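4. Setting up and running an edge-pick session

If you've come straight from section 3, your arm should be homed, the hand should be talking to Favow (our control software) and you should have a cup of something nearby, as this bit takes a while. Malachy Heffernan wrote the first version of these steps and I've been scribbling over them ever since, so if a sentence sounds sensible it's probably his.

What we're trying to find out, in short: can the hand learn to pick up flat, thin parts from a shelf by touching first and grasping second? A camera alone is pretty hopeless at judging the height of a shiny surface, and our shelves are very shiny. The Prulla method (Danai Stergiou's idea, and a good one) has the hand come down gently until the fingertips make contact, hold still, and use that contact to correct its own guess about where the part is. Only after that does it try to lift anything.

4.1 Before you start

1. Walk around the work area and check the yellow floor tape is still stuck down at the corners. All your measurements start from that tape, so if a piece has lifted or wandered, re-lay it and redo the base calibration in section 2. Sorry. I know it's tedious.

2. Push each shelving unit gently with one hand. It shouldn't rock. If it does, wind the foot down until it stops.

3. Wipe the top shelf with a dry cloth. No spray cleaner, please! It leaves a film and the fingertips slide on it.

4. Check the cable along the top of the arm. You want a bit of slack near the wrist, enough that the hand can turn fully both ways without tugging. Tape it too tight and the connector will work its way out around pick 45, always when you've gone to get lunch.

CAUTION: The emergency stop has to be within reach of whoever is running the session, every time. "Just over there on the bench" doesn't count as within reach.

4.2 Placing the part

5. Put one bracket flat on the top shelf, near the front edge. We use a licence plate bracket because it's awkward in all the right ways: thin, long, mostly holes, and black plastic on a glossy surface. If the hand can manage that, door seals and trim clips feel like a holiday.

6. Turn it a little off square. Don't fuss over the angle, a casual slant is what you're after. We ran our first batch with everything lined up beautifully and the model learned that the world is lined up beautifully, which cost me most of a December.

7. In Favow, choose New Session, then Edge Pick, then the part name. Leave the speed at 11 for now.

4.3 The contact phase

8. Press Approach. The arm comes in over the front of the shelf and slows right down for the last little stretch.

9. Let it touch. Keep your hands to yourself here, even if it looks wrong (it'll look wrong for your first dozen or so, then you get used to it). The fingers should be slightly spread and the tips should settle on the near edge of the part.

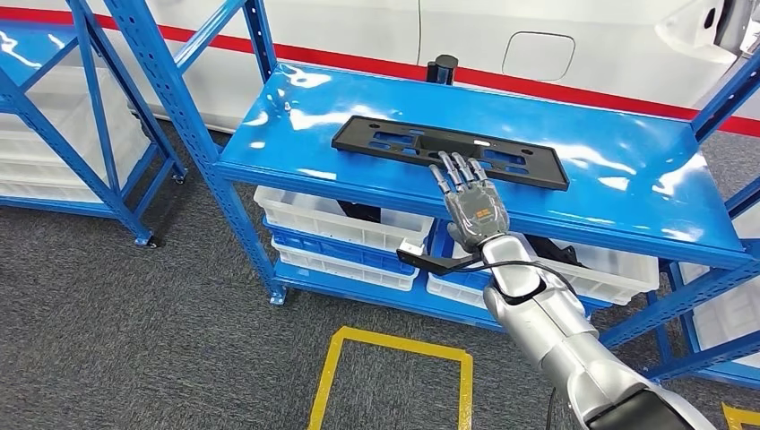

Figure 4-1. Contact phase, fingertips on the near edge of the bracket.

10. Watch the contact readout on the left of the Favow window. You want a steady trace on at least two fingers before you go on. If it's jittering, press Hold and give it a moment.

11. Press Accept if the tips are on the part, or Reject if they've landed on bare shelf. Rejected touches are kept too, and they're really useful, so don't be shy about it.

NOTE: A fingertip can drop into one of the openings in the bracket and still report a lovely clean contact, with the shelf. I fell for this for an entire week. If the reading looks perfect but the height is lower than its neighbours, have a look with your own eyes before accepting.

4.4 The lift

12. Press Lift. The hand drags the part very slightly toward the front, gets a finger under the edge and closes.

13. If it drops the part, leave it wherever it fell until Favow beeps. The log is still recording, and your helpful hand swooping in will end up in the training data. (There are at least three trials in the set starring my sleeve.)

14. Put the bracket back at a new angle and go again from step 8.

CAUTION: Never reach under the hand to straighten a part while the status light is green. Press Hold first and wait for amber.

4.5 What you should be seeing

We've logged 3,114 touches with this set-up so far. With vision only, the hand managed a clean lift on 52 per cent of tries, and adding the contact phase improved on that by enough that Danai made us repeat the whole comparison on the Cisneros arm before she'd believe it. It held up there as well, though the gap was smaller on matte shelves. We don't fully understand that yet. My guess is reflections, Malachy's guess is friction, and we have a chocolate bar riding on it.

If your own numbers come out a lot lower than the vision-only figure, check these first:

Base calibration older than your last tape change.
Fingertip pads worn smooth (spares come from Fosulov, order the soft ones).
Speed set above 11.
Part placed too far back, so the wrist mount meets the shelf before the fingers do.

15. When you're done, press End Session, wait for the save to finish, and park the arm as described in section 3.6. Write the pad set number in the log book before you leave the room.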